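Most grasp planners still treat perception as a solved input. The detector hands over a pose, the planner trusts it, and the error shows up later as a controller fault. I think the interface is wrong. A pose without a covariance should not compile.

At Skudinent we logged 402 grasp attempts in March. The retry logic hid most of the bad estimates - it moved the arm and asked again. 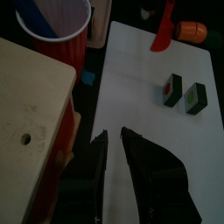 Wrist view: two blocks with gray tops, one with a red dot, one with a green dot.

Color separates these two targets easily. Their spacing is a harder matter, and a planner that receives two bare centroids cannot weigh it. Fahad Qureshi argues that uncertainty belongs in a debug channel. I would put it in the message type and let old planners break.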